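Notes on a House Standard for Appliance Work

Over the past months I have been asked by several readers to set out the rules our group follows when a robot arm works on household appliances. The rules were drafted by Siv Viklund and me, and they have been in force at Prusley since March. They are modest in scope. They apply to doors, drawers, knobs and buttons, and to nothing that requires a tool.

The first rule concerns approach. Before the gripper touches an appliance, the operator brings it to a standing point clear of the door and stops there for 2 seconds. The pause is written into the procedure and may not be shortened by the operator, even when the session is running behind. Jucélia Pacheco argued for a longer pause, and her view is recorded in the margin of the current draft.

The second rule concerns glass. A closed gripper may pass in front of a door window, but it may not press on it. Contact is made at the rim or at the handle, and the place of contact is named in the task sheet before the session begins. Where a door has no obvious handle, the sheet must say which part of the rim is to be used. 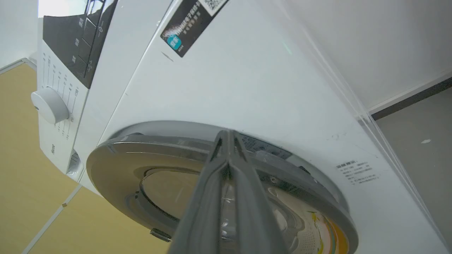
The third rule deals with contents. A drum with clothing in it is treated as a different task from an empty one, and the two are logged separately. We adopted this after reviewing 300 entries from our first period of work, in which the two had been mixed and could no longer be told apart. Tzu-hsuan Hung spent most of a month trying to sort them. Those entries have been kept, but they are not used in any comparison.

The fourth rule concerns labels. Operators must be able to read the control panel of the machine they are working on, or have a translation sheet at hand. Energy labels, stickers and brand marks are to be left in place. I have seen other groups peel them off for a cleaner view, and I consider this poor practice – a home appliance has labels on it, and the robot should be used to them.

Our log now stands at 2,840 entries under the new rules. When it reaches 4,000 we will review the text again. Beatriz Mota has already asked that the section on detergent drawers be rewritten, as it says too little about how far a drawer may be pulled. I agree with her, and a revised paragraph will be posted on this blog once Siv has read it.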